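Hi Stavros,

Quick update on the Gestilside grant, mostly on the open day, as you asked how it went. Short answer: really well! We had 56 people through the door (plus a few small kids who went straight for the cookies), and 13 left their details for the February workshops.

We ran the pick-and-place demo on an ordinary table with ordinary groceries, same as we proposed in the application. I'd worried that folks would find a soda can a bit dull, but they loved it, and everybody wanted to pick the next target. 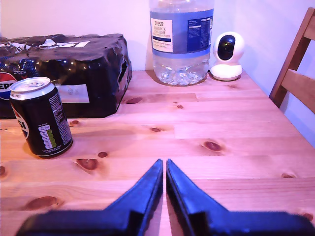 *Gripper at the table, with the Pepsi Max can, the multipack and the water bottle.*

Costel Delić from Vadar stayed for 5 of the sessions and asked a lot about grip force, mainly how we'd handle thin-walled packaging. I've promised him our notes, and he may lend us some of their test packs for the next round.

Money-wise, we spent $600 on the day, all from the outreach line, so the equipment budget is untouched. The Filport invoice is still open – I'm chasing it!

Next up is tidying the demo script so somebody other than me can run it. Could you let me know if you need the sign-in sheets too?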